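Clastow room notebook
February, started 09.40
Treltham, upstairs

Carried over from the last entry: the draught is still unexplained, the flowers have been promoted from temporary to permanent, and Seung-woo's drawing of the room has the brick on the wrong wall. I have left the drawing in the folder because it is otherwise the best one we've got.

The morning was meant to go on the draught. Yi-an has been saying since we moved the desk that papers at one end of it creep. Seung-woo says papers creep because she puts them down in a hurry. Both positions have been held with some dignity for a fortnight and I would like my working day back, so: strips.

Method, such as it is. Cut a narrow strip from the thin packing tissue, let it stand or hang where the air is supposed to be moving, leave it for a bit, write down what it does. The tissue is better than printer paper, which is too stiff and reports nothing short of a gale. It is also worse than printer paper, as it creases if you look at it and then leans the way of the crease. Half of my first page of readings is about creases.

Positions tried before coffee:
by the white ledge, near the beige wall
along the bottom of the brick
at the desk, back edge
in the doorway, door open and door shut

The ledge was the one I had money on. The beige wall meets it at a bit of boxing-in that has always looked to me like somebody's Friday afternoon, and if I were cold air I'd come in there.

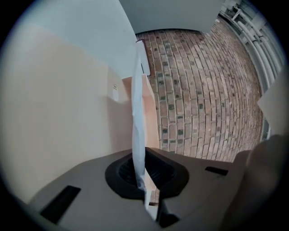 The doorway gave the only decent result. Door open, the strip tips into the room and stays tipped. Door shut, it wanders about like a visitor. I gave each position 15 minutes, apart from the brick, which got five as my knees had made their views known.

Readings, tidied up from the back of an envelope:

Ledge. Nothing I'd swear to. Small flutter when the heating came on downstairs, then nothing. Lost that bet.

Brick, bottom. Nothing. Did find a pencil.

Desk, back edge. Slight lean away from the wall, then back again. Repeated it with a fresh strip and got a slight lean the other way. Concluded: tissue.

Doorway. As above.

So the air comes from the landing, where there is a window whose catch has been "on the list" since before there was a list. Yi-an has pointed out that this doesn't rule out the ledge as well. It doesn't. I have written "ledge: not ruled out" on the whiteboard and she has underlined it.

Seung-woo wants it noted that the strips said nothing about how hurriedly the papers were put down. Noted.

Measurements while I had the tape out, since the drawing needs doing again anyway. Long side of the room, skirting to skirting: 3730 mm. His drawing has it longer by the width of a chair, which explains the business with the chair. The run of boxing under the ledge, face only: 531 mm, measured twice, same both times, which almost never happens to me. I didn't take a depth. The tape won't lie flat round the corner and I was not going to make up a number for the sake of a full column.

Paint on the beige wall: the tin is at Shim's and nobody wrote the name of the colour down before it went. Yi-an calls it peach. Seung-woo calls it magnolia, with feeling. If the boxing gets opened up we shall need to patch it, so whoever is next at Shim's please read the lid. The lid, please, and not the blob on the side, which is from another job.

Stopped for lunch. Afternoon went on the desk. 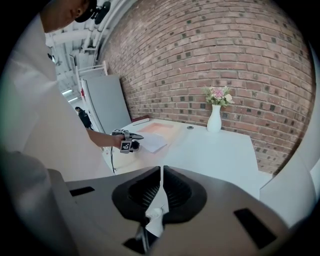 DESK

Rule agreed last time was that the desk has papers on it and everything else lives on the shelf. The rule now has exceptions. For the record they are the vase, the dark red thing at the far left corner, and whatever is in front of the dark red thing. The corner by the wall has turned into a harbour. Stuff comes in and doesn't leave.

The vase stays, and I've stopped arguing. It was put at the back to hide the cable hole and has been standing next to the cable hole ever since. It is white, on a white desk, and two of us have caught it with a sleeve. The greenery sticks out further than it looks as if it does from the chair. Suggested moving it to the ledge. Yi-an said the ledge was not ruled out. I walked into that.

Papers. The white sheets slide on this top far more readily than they did on the old desk, which had a sort of tooth to it after years of tea. This one is smooth all over. A single sheet laid down flat will float a little way before it settles, and if you let go of it at an angle it stays at that angle, and then the next sheet follows the first, and by four o'clock the whole lot looks as though it has been dealt. Tried the following:

Sheet on bare desk, dropped from hand height: skates.
Sheet on bare desk, placed: fine until you lean on it.
Sheet half on top of the pinky-orange one: noticeably better. It grips, or there is just enough of a step for the edge to catch on.

I'm aware that the last of these is a point to Seung-woo, whose case all along has been the putting down. I'm also aware that the door was shut. I have not yet done it with the door open, and I intend to do it when they are both out.

Putska sell a desk mat. Yi-an has the page open. My feeling is that we are three people with a landing window that doesn't shut and we are shopping for a mat, but it would cover the cable hole.

To do
Landing window catch. Properly, with screws.
Door open / door shut, sheets on desk, same drop.
Colour name off the lid.
Redraw room. Brick on the correct wall.
Find out what the dark red thing is and whose.
More tissue. I've used the good bit, and what's left has been round a mug.

16.50. Yi-an has moved the vase. Seung-woo has moved it back.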